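Losteta Hall Opens Reservations for the Coming Season 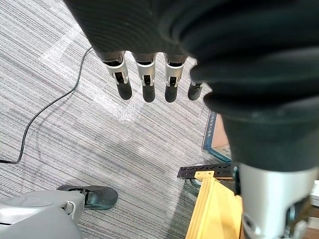

Four robotic fingers above a striped gray carpet.

9/6/23 — Losteta Hall is now accepting reservations for receptions, anniversary dinners and company events through the end of December of next year. Requests are handled in the order in which they are received, and a date is held only after the signed agreement and deposit have reached the events office.

The main hall seats 498 guests for dinner, or 676 when chairs are set in rows for a ceremony or program. Smaller parties may reserve the Szalai Room, which seats 169 and has its own entrance from the parking area. Both rooms may be booked together, although the kitchen serves a single menu on such occasions.

Clients are asked to note two changes to the standard agreement. Final guest counts are now due 43 days before the event, and later additions will be accepted only where seating permits. Table linens, previously billed as a separate item, are included in the room fee. Floral work, live music and specialty lighting remain the responsibility of the client — outside suppliers must provide proof of insurance before delivery.

Catering continues under our agreement with Prudex. Tastings are offered to clients with a signed agreement and are limited to six persons per party. Guest lists, seating charts and meal selections should be submitted through Clerkano, the online planning service adopted by the hall this year. Paper forms will be accepted until December.

Agreements signed before the date of this notice will be honored under their original terms. Clients who wish to move to the new agreement may do so by written request to the events office.

Recent Items
Szalai Room: Revised Floor Plans
Delivery Hours for Outside Suppliers
Choosing Between Plated and Buffet Service
Parking and Guest Shuttle Arrangements
Getting Started With Clerkano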